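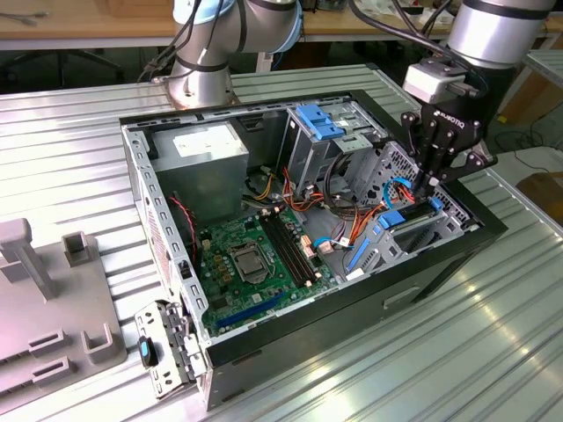
Why teach a robot arm by hand when you could just program the moves?

Programming works fine when every part sits in the same spot, but old computers come in with cables all over the place, and it's faster to show the arm the path than to type it in.

That was the bet our group made back in October, anyway. I'm writing this up on 27/06/2025 with a cold coffee and a folder of recordings I still haven't sorted, so bear with me. The team was me, Griet Verbruggen, Musa Onuoha and Thắng Đàm, and we called the project Plodton, which started as a joke about how slow our first replay was and then ended up on the official form.

How we recorded

We tried two ways of showing the task. In the first one you put the arm in free drive, take hold of it near the wrist and walk it into the case yourself. I loved this one! You feel it right away when a finger touches a wire or the edge of a bay, and after a few tries your hands kind of know the route. The trouble is that you end up leaning over the table, and your own arm can get in the way of the camera.

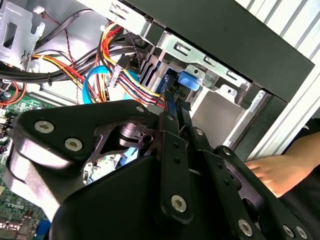 Figure 2. Wrist camera view with a hand on the gripper, near the blue data cable.

The second way was remote control with a handheld controller. Musa was really good at it (years of video games, he claims). I was terrible. From the chair I kept misjudging depth, and I'd stop well above the bay thinking I was in it. Griet fixed most of that by putting the wrist view on a second monitor, right at eye level, and slowing the arm way down for the last little stretch.

In total we kept 20 demonstrations, and about 7 of those were by remote control. We threw out anything where the person giving the demo paused to think for a long time, since the arm copies the pauses too. Watching a robot hesitate exactly the way you did is pretty embarrassing.

One thing I'd do differently is agree on a starting pose before anybody records. We each had our own favorite, and Thắng spent two evenings trimming the beginnings of files so they'd line up.

Lining up the fingers

Getting to the right area was the easy half. The tilt of the gripper mattered much more than I expected, and in free drive it's hard to hold the tilt steady while you're also pushing downward. We got better results when we did the two separately: set the angle first, lock the wrist, then move. 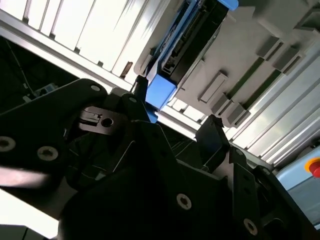
What's left to do

Mixing both kinds of demos in one training set, mostly. We also want a foot pedal to start and stop the recording, so you don't have to let go of the arm and reach for the keyboard.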